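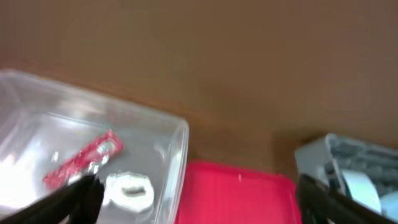
Is it not a bit slow for a sorting job, one reader asks under my first post from the open day at Rathjen. Yes, it is slow. I had the same thought for the first ten minutes, then I stopped looking at the clock.

The arm is taught by people from Litix. A red wrapper, a small white piece, such things. For us it is nothing, but shiny foil is hard for it, they told me, as it looks different from every side.

They showed us the counter on the screen: 2,674 tries since August. In the beginning 178 of the first 200 were failures. I wrote this down because I liked that they said it so openly.

The Kavex hall next door had the big, fast machines and also the big crowd. I went there too, but you stand behind glass and it is very loud. I preferred the small table, where one may ask questions.

My question was if it knows how hard it presses. The answer was long and I understood perhaps half. It has to do with the current in the motor.

Coffee was good, the cake was finished before three o'clock. Parking is at the Bovitz side, please don't follow the signs to the main gate as I did.

They do it again in spring. I will bring my son if he still wants.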